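Can a Robot Learn to Fold?

Some ads say a robot will soon do all your chores. Maybe. Before you believe it, look at the tool that has to be cared for first.

A hand-held gripper has two fingers that pinch things. A person carries it and does a job with it, and a robot may later copy the moves. So far, the person is doing the work!

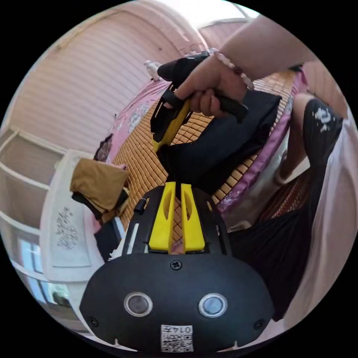

Check the fingers

Tomomi Matsuda looks after grippers at Drillau. Her checklist has 9 steps. Are the yellow fingers straight? Is any screw coming out? Are the round lenses clean? A smudge can spoil a whole morning of practice.

Then try a real job

Clothes are hard. They flop, slide and bunch up, even on a flat sleeping mat.

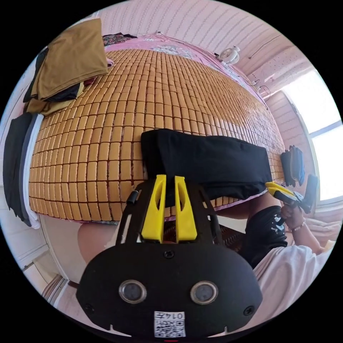
Matsuda once wrote down 140 tries at folding and threw out 55 of them. One loose finger was to blame. So when somebody tells you a robot "learned by itself," ask who tightened the screws. Ask how many tries went in the trash, too. If they don't know, I wouldn't give them your laundry yet.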